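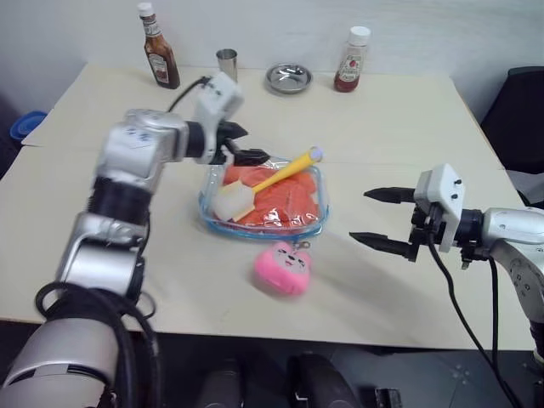
One pink plush toy, one clear container with a blue rim.

Toy Rotation: Questions We Get, Answered With Some Doubt
Last updated Mar 4, 2022

What is toy rotation supposed to be?
You put most of your child's toys out of sight and leave a few out. After a while you swap them. The people who sell courses on it say the child will play longer and more deeply, and will need less from you. The first part is simple enough that you don't need a course. The second part is where we start asking questions.

Does it work?
Depends what you mean. If you mean "will the living room look better," then yes, for as long as you keep doing it. If you mean "will my three-year-old turn into a calm little person who builds with blocks for an hour," we have our doubts. Some kids do seem to settle down with less stuff around. Some walk past the five carefully chosen things on the shelf and go get a saucepan. We've heard from plenty of both, and the second kind tend not to post pictures.

Isn't there research?
There are small studies about toddlers playing with fewer toys in a room for a short time. That's a long way from proving that a schedule with colored labels will change your home life. When a website tells you "studies show," look for a link. Then open the link. You may be surprised how many go to another blog.

How often should I swap?
The Flulano plan says every 21 days and gets quite stern about it. We can't find any reason for that number and their help page doesn't offer one. Swap when the toys on the floor have stopped getting played with. In our house that has been four days and it has been two months.

Is the Flulano starter kit worth $66?
No. You get stickers, a wall chart and a booklet. The booklet has one good page, on broken toys, and it says to throw them out. The stickers peel if you look at them wrong.

What about the Pirko bins?
They're fine. They're bins. The lids fit, and the big ones hold more than you should lift when full of wooden train track. But "child development storage" is printed on the sleeve, and I would like somebody to explain to me what that means. A container from the dollar store in Udton has done the same job for us since September.

Do I need clear containers?
Clear ones make it easier for you to find things. They also make it easier for your kid to spot the one thing you were hoping to put away for a while. If yours is a spotter, use something solid or put the clear ones up high in a closet. I wouldn't pay extra either way.

Where should stuffed animals go?
Out. Most rotation plans treat a plush toy like a puzzle, as if it can go in the closet for three weeks and come back fresh. Try that with the one your child sleeps with and let us know how bedtime goes. Leave the favorites alone. The ones from the claw machine and the bank opening can rotate all you like, or go away for good if they aren't missed.

Can I wash them before storing?
Check the tag first. If it's washable, a pillowcase tied shut and a cold, gentle cycle is usually enough. Dry it all the way through before you put a lid on it, and give it a day longer than you think. A sealed bin and a damp bear will smell by spring. As for the "toy refresh" sprays – read the ingredients and you'll find mostly water and perfume.

My mother-in-law keeps bringing more. Any advice?
The Hattar newsletter suggests sending relatives "a gentle gift policy" by email. I've read their sample letter twice and would not send it to anyone I hoped to see at Thanksgiving. Keep some toys at her place.

I saw a family online with 3000 toys who got down to one shelf. How?
I saw that too. I'd like to know who counted. I'd also like to see that shelf on a rainy morning in the second month, with the flu in the house. Before-and-after stories always stop right after the "after."

What if my child asks for something that's put away?
Go get it. Some plans say to hold firm until swap day. I can't see what is being taught there, apart from the fact that you own the closet.

Should siblings have separate sets?
If one of them still puts things in their mouth, keep the small pieces apart, and that goes for any system or none. Past that, they'll fight over whatever is out. Separate sets mean they fight over whose set it belongs to.

Do you make money from any of this?
We don't take free kits and there are no paid links on this page. I bought the Flulano one myself and would like my $66 back. If you've tried one of these plans for longer than a few weeks, good or bad, use the contact form and tell us how it went. Please say how old your kids are.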